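Visit report: two-arm folding cell, Conddale shared workshop

The Conddale workshop opens its back bays to visitors one Wednesday evening in December, and I went for the two-arm build that Ignacio Casado and Rohani Nasution have been putting together there. The project goes by the name Vundstead. Its stated task is to take a garment from the floor of the cell, fold it, and add it to a stack.

The cell is a square bay with an aluminum extrusion frame. Both arms bolt to a single rail along the front edge and reach inward. Casado's first layout had them on separate rails, and the distance between the bases drifted each time someone leaned on the frame. One rail fixed that. Calibration now takes 67 seconds and is run at the start of each session.
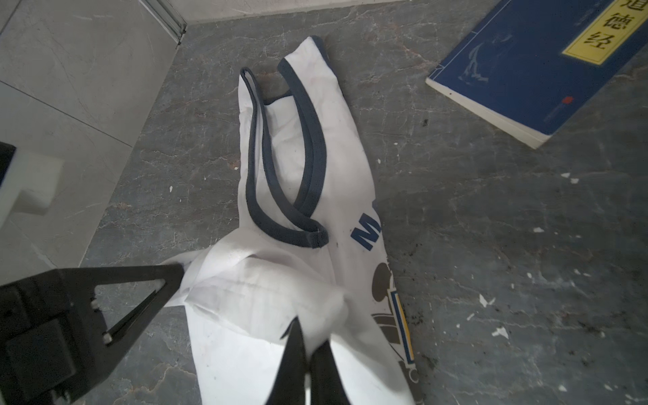
Nasution handles the control side. The arms are driven by leader handles during teaching, and each attempt is logged with joint positions and video. The log stood at 3,000 attempts on the evening I visited, of which the first 244 were thrown out over a clock offset between the two arms. She now stamps both from the same source.

Fingers were the longest discussion. Thin knit fabric slides out of a hard, flat fingertip, and a high-friction pad picks up two layers where one is wanted. The current fingers are a compromise, and grip force is capped in software. Casado keeps the failed sets in a drawer and will lay them out for anyone who asks.

Cable routing is still open. A loop long enough for full wrist travel can snag on the opposite arm when both work near the center. 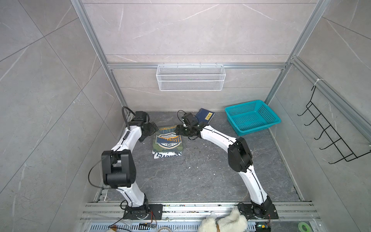 Power comes from one supply per arm. A shared supply was tried and dropped after the voltage sagged when both shoulders accelerated together. The replacement units came from Yammine, a surplus dealer two streets away, and have given no trouble.

Issa Srour, who looks after the workshop's electrical safety, asked for a stop button reachable from either side of the bay. It cuts motor power and leaves the logging computer running. The arms drop when power is cut, so one person stands ready to support them during a planned stop.
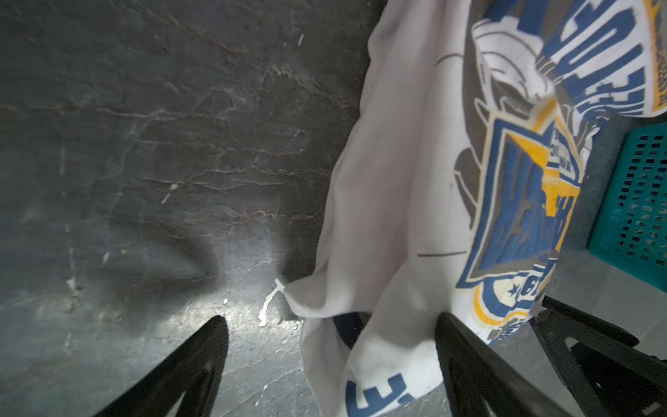
Knut Frerichs
Visits editor, Sitau workshop newsletter

Two points apply to our own bay. The single front rail is worth copying even for one arm, as it gives a fixed reference for the camera mounts. The common time stamp should go in before any recording starts. Casado has agreed to send the rail drawing, and Nasution will share the calibration script once the comments are cleaned up. Their next target is 100 consecutive folds without a hand in the cell.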